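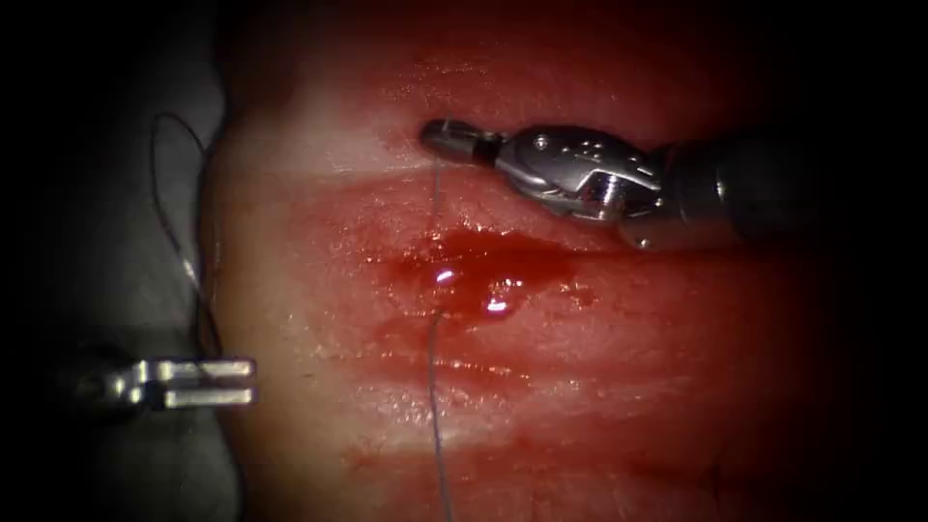 Suturing under two-arm control, Lultenbridge.

Search this site Go
Filed under: Surgical Robotics / Software

The Vainio planning software now in use at Lultenbridge replans its path 44 times per second, according to Milagros Quispe, who leads the control group. "Thread is the hard part," she said. "It bends, it hides, and the planner must still hold an estimate of it."

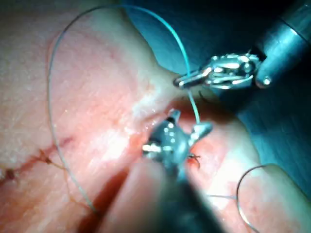 Perception and Limits

The tracker, Akier, passes its confidence value to the planner with every update. "When confidence drops, the arms slow - they do not guess," Ms. Quispe said. A revised logging tool is due in November.

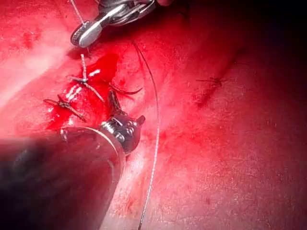
Lauri Saarela asked that the log format be published first, so that other groups could replay the same runs.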